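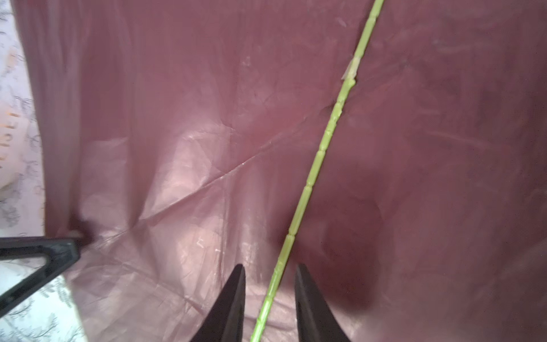
Gronevine is a small home-built robot arm for handling artificial flowers, made by Callum Dalgleish and Jeanie MacLeish in the shared workshop at Imrie. Work on it began in February, when the two makers wanted a machine which could pick up a single stem or a wrapped bouquet and put it down again without crushing the petals. The name is also used for the control program, although this is properly called Gutus.

Construction

The arm has 4 motorised joints and ends in a gripper with two dark fingers, which narrow towards the tip. A small camera is fixed at the wrist and looks down between them. Earlier fingers were straight, and thin stems often slipped out of them sideways. The controller is a Brumard board, bought second-hand by MacLeish, and its power supply was replaced twice.

Working area

The arm works inside a small enclosure with a metal frame. The walls are pink and covered with strawberries and flowers, and the floor sheet carries a print of ferns and tan roses. 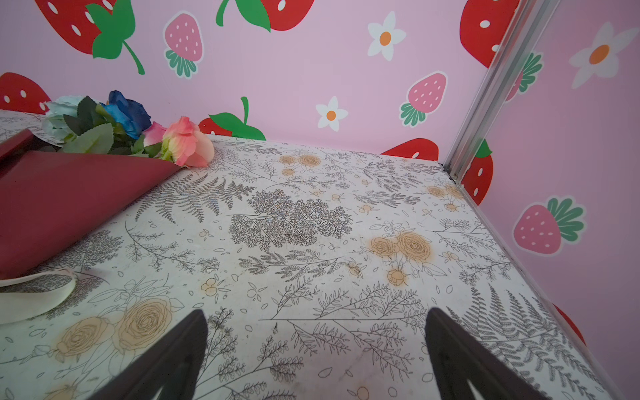

Printed roses are a known difficulty for Gutus, which in its first version searched for petals by shape only. Dalgleish later added a rule for glossy surfaces – the program now looks for the wrapping first and for the blossoms afterwards. Creased plastic is still troublesome, as a bright reflection can be taken for the edge of an object.

Training and use

The makers guide the arm by hand and record each movement. By 23 May 2020 the collection held 1,197 recordings, of which 200 were set apart for checking. Stems and bouquets are kept in separate folders. A version with a softer grip has been planned – its drawings are stored at the workshop together with the old straight fingers.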